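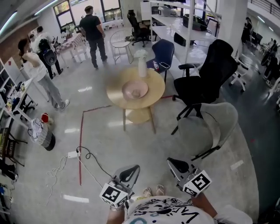

Two weeks with the Temba hand-held grippers

I've wanted to write this one up since Monday, when I finally had to hand the case back. Short version: I loved them. Longer version follows, with the parts I didn't love, and there are a few.

For anyone new to the blog, I spend a lot of my working life collecting hand demonstrations for robot arms. You hold a pair of grippers, you do a chore the way you'd want the robot to do it, and the grippers record everything while you work. It's much faster than steering an arm from across the room, and a lot more fun. The catch has always been the hardware. My old pair came off a 3D printer in Larnmont and had been glued back together so often that the left one was mostly glue.

So when Müzeyyen Duman at Billstead asked if I'd like to borrow the Temba kit, I said yes before I'd finished reading the email.

What's in the case

Two grippers, a head strap with its own little camera, a charging brick, spare pads, and a printed card with the setup steps on it. The card is good! It's one side of one sheet, and I had both grippers talking to the laptop before my coffee was ready. The marker cubes come already attached, which saved me the afternoon I lost last year trying to get mine on square.

Each gripper weighs 800 grams according to my kitchen scale. That sounds like plenty when you read it. In the hand it's okay, with most of the weight sitting back toward the wrist, and I only really felt it late in a session when I had both arms out in front of me over a table. Awuor Mussa has smaller hands than mine and found the left one tiring sooner than I did. She'd like a thinner handle, and I think she's right.

The pads

I want to talk about the pads, because they're why I'd pick this kit over anything else I've tried. They're V-shaped, dark, and textured on the inside, and they give a little when they close. My old ones were flat and hard. Picking up a cloth with those meant pinching, losing it, pinching again, and then throwing the whole take away.

With these, fabric just goes in and stays in. I tried napkins, a thin scarf, and a dishcloth that had gone stiff from too many washes. The scarf slid out a couple of times when I lifted it by one corner, but I was being mean to it. Smooth ceramic is harder work. A shallow bowl is fine if you come at the rim from the side, and a bit nervy if you try it from above.

They pull off for cleaning, too. You squeeze the base and they pop free. Mine were stiff the first time and easy after that. 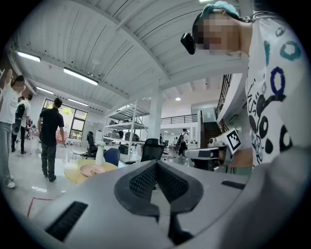
Working in a busy room

Most of my takes happen in shared spaces with people walking through, and this is where I expected trouble. Our old setup lost its place whenever somebody crossed behind the table, and I'd end up hissing at perfectly nice people to stand still. The Temba software copes much better. Out of 60 takes on my longest day it kept 58, and the two it threw out were my fault (I dropped my arms below the table to scratch my knee, both times, don't ask).

The view from the grippers is very wide, so you get ceiling lights, chairs, coworkers and whatever you left lying around. Faustino Zepeda, who sorts our recordings at Testdale, was happy with that. More room in view means more for the software to hang on to. I do wish there were a faster way to look back at a take, though. Right now you have to stop, save, open it on the laptop and wait. Something small on the gripper itself, even just a green light for a good one, would save so much walking back and forth.

Cloth day

My favorite session was all fabric. Pick it up, carry it over, lay it down, start again. By lunch I'd stopped noticing the grippers, and my takes got shorter and calmer the longer I went on. Mwanaisha Odera tried a few after me with no practice and got the hang of the squeeze in no time. I've watched people need most of a morning for that with other kits.
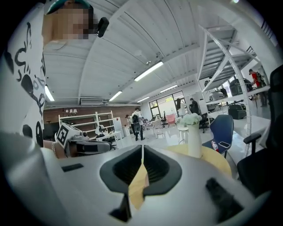

Yellow cloth between the pads, second gripper standing by.

Things I'd change

The strap. It's comfortable enough over a cap but it creeps up on bare hair, and once it moves you have to redo the setup.

The charging brick has one light for two grippers, so you can't tell which one is full.

The case closes with a zipper that I don't trust. For this kind of equipment I'd like proper latches.

Would I get one?

Yes, and I've asked for a pair in next year's budget. Mikkel Kjærgaard wants to try them on kitchen jobs before we sign anything, and I've promised him first go if the loan comes through again in December. If you've used them with anything wet or really heavy, leave me a comment, I'd love to hear how the pads held up.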